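Zastia Answers > Robotics and automation > Learning from demonstration

Why does my policy do worse with more demos?

Asked June 30, 2022

Hi all, hoping someone has been through this. I'm using a hand-held gripper to collect demonstrations for a simple pick and place (a cup onto a saucer), then training a policy on them and running it on our arm. With 56 demos I got it working well enough that I showed my supervisor. Then I went and collected another batch, took it up to 70, retrained with exactly the same settings and it's gone downhill! It reaches for the cup fine but dithers before closing the fingers, sometimes for ages. I'm using the Pekell training scripts, more or less as they come. Is this overfitting? Do I need a bigger network?

3 replies

Reply 1 (accepted)

I don't think it's overfitting, or at least I'd look at the new demos first. I had the same thing while I was redoing a result from the Skarnetti write-up and it cost me a good chunk of spring. My second batch was done on a different day and I'd got into the habit of pausing just before the grasp to check my aim. The policy learned the pause, bless it. Try this before you touch the network:

1. Train on the new batch alone. If it dithers even more, you've found your culprit.

2. Plot finger opening against time for every demo and put both batches on the same graph. Mine had a long flat bit in the later ones, plain as day.

3. Watch the raw video, all of it, boring as that is. Look at the start and end of each recording as well as the grasp, and trim anything that isn't the task. I've got wide views like this one in my own set, with the fingers nearly together, the ceiling lights glowing and half a face in glasses upside down along the top.
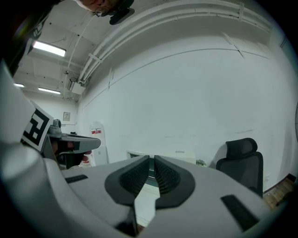 4. Retrain with 5 different seeds before you believe any of it. One run against one run tells you very little, and I've been caught out by that more than once.

Reply 2

bigger network fixed it for me

Reply 3

Agree with the first answer, mostly. I'd add that you should check how many steps of history you feed in. I dropped mine to 2 and the hesitating got a lot better, even with the slow demos left in. Someone in the Poirier thread found the opposite though, so who knows. Also, how many test runs did you do each time? If it was only a handful, your drop might just be bad luck with where the cup was.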